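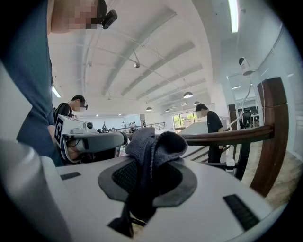
Notebook, February, upstairs by the railing, started a bit after two in the afternoon

I want to get down what we learned about pace before I forget it, because I have been telling everybody something slightly wrong for weeks now. My advice used to be "move slowly," and people took that to heart (bless them) and crept along so gently that the demonstrations came out full of little stops and second thoughts. Wellen learns those stops. It will hover over a sock like it's trying to remember a phone number. With the gray knit piece bunched up over the mesh like that, so many folds and no obvious edge to go for, the temptation to pause and study it is very strong, and I felt it myself every time. What works better is to look first, decide where your fingers would go, and then make the whole move in one easy go at the speed you'd fold at home while talking to someone. Percy put it nicely: do your thinking before you press record.

We set ourselves 55 demonstrations on the knit for the day. Of the first 20, I'd keep maybe half. The rest have me regrasping the same corner over and over, which I thought at the time was careful and now find a little painful to watch. After we changed the habit, Radka went through the next batch with me and threw out only four, and two of those were plain tracking loss — my sleeve over the marker, I'm fairly sure. Please push your sleeves up, everyone, me included.

Some things about the hand tool itself, while I'm at it. My wrist gets tired after around 9 takes in a row and my grip starts to roll to the right, and you can see it in the replay as a slow lean that has nothing to do with the fabric. Swap hands or swap people. Eliécer likes to rest his elbow against his ribs and his paths are much smoother than mine, so I copied him for the last stretch and it did help. I don't know if it helps tall people.

Heriberto asked whether we should do the same task over remote control on the Kravets arm for comparison. I'd like to, but last time the delay made us all squeeze too hard, and thin knit doesn't forgive that. Perhaps ten minutes of practice on a dish towel first, then the real thing. He is going to look at the delay setting before we try.

Still to do:
Relabel the early takes so the hesitant ones are easy to find. Don't delete them, Radka wants them for the pace comparison.
Ask Abelardo which Trekel build he used for the replays, mine draws the fingers a little late.
Charge both battery packs overnight.
Find a second knit piece, a stiffer one if possible.

Stopped at ten to six with the last few takes not yet copied over. I'll do those first thing, before coffee — well, with coffee.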